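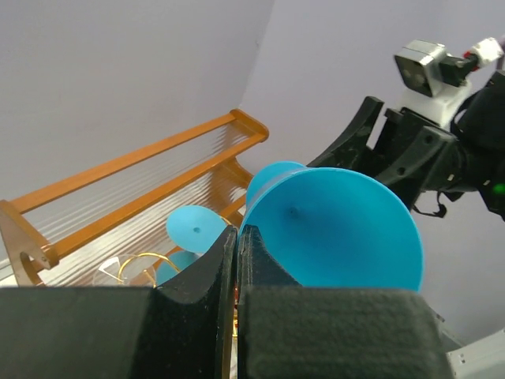

Light-blue funnel, wooden rack behind it. Close view.

Brernitholm Drying Rack Set - README

Read this first, then the notes file. Short version: recordings of small household things being put on, in and next to a dish rack. Kitchen stuff that is an awkward shape. No plates yet, plates are a seperate set (ask Iker Esteban).

What is in it
133 episodes, 6 folders, one folder per layout. Each folder has the episodes, a text file with the task wording and a notes file. Notes files are uneven. The ones by Cayetano are long, mine are two lines.

Objects
- dish rack, wood, orange-brown slats, thin wire rods at the back. Label in the files: rack
- wine glass holder, gold wire, loops and spirals. Label: holder
- funnel, light blue plastic, wide mouth. Label: funnel
Other items turn up in some layouts, see the objects list in each folder. If an item has no label in the list it was not part of the task, leave it alone.

Naming
We went back and forth on holder vs stand. It is holder everywhere now. Older task text in layout 4 still says stand. Same object. Iñaki Figueroa was going to fix it, not fixed as of July.

Funnel is always funnel, never cone. Up / down for the funnel means where the wide mouth points. Sideways is its own value, please dont fold it into down.

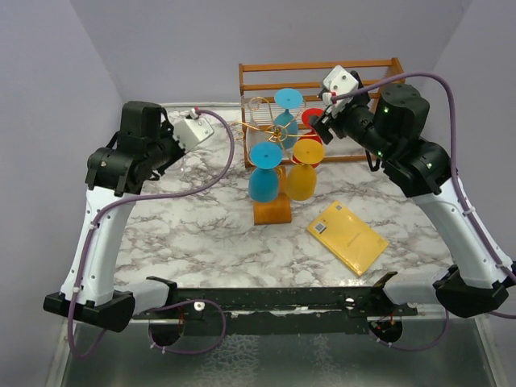 Household Objects Group, Drelum

Layouts
The rack goes near the back of the table, in the middle. Table top is white with gray and brown veining, walls are a pale lavender gray. The holder starts in front of the rack or partly in it, depends on the layout. If you set this up yourself, measure from the back wall to the rack, the slats are a bad reference, too easy to pick the wrong one.

Task wording
Written the way a person would say it at home. "Put the funnel on the rack." "Move the gold holder out of the way." We kept the odd ones. Some say drying rack, some say dish rack, both fine, both mean rack.

What counts as done
Item is let go and stays where it was put until the end of the episode. Leaning on the wire rods is ok. Leaning on the wall is not. Holder on its side is marked partial, whichever way the loops face.

Episodes marked partial are kept in. Filter on the status column if you dont want them.

Known problems
- gold wire is shiny, outlines drawn on the holder are rough. The gaps between the loops were filled in as if solid. Do not use them for anything fine
- slats and holder are close in color under warm light, a few outlines swallow a bit of slat. Teodoro Miranda redid the worst ones
- funnel mouth hides its own spout in a lot of the close views. Spout direction is blank in those, blank means not visible, it does not mean zero
- layout 6 has two start positions under one name. Split them by the notes file before you compare anything

Splits
Layouts 1 to 4 for training, 5 for checking, 6 for test. Do not shuffle across layouts, the rack sits a bit differently in each and you will get numbers that look too good.

Changes
- rack label was dishrack, now rack
- removed episodes with no task text
- added partial status
- layout 6 went in last, after Iker Rivas checked it on a Tuesday afternoon

To do
Mugs. A second funnel in another color. Better notes for layouts 2 and 3 (mine, I know). Cayetano wants a version with the rack turned to face the side wall, if that happens it gets its own folder and not a number after 6.

Use
Internal and partner use, that means Alcaraz and Mada for now. Anyone else ask Teodoro before copying. If you find a wrong label send the folder name, episode number and what it should say, a whole corrected file is harder to merge.

Contact
Teodoro Miranda for access, Cayetano Arroyo for labels and layuots.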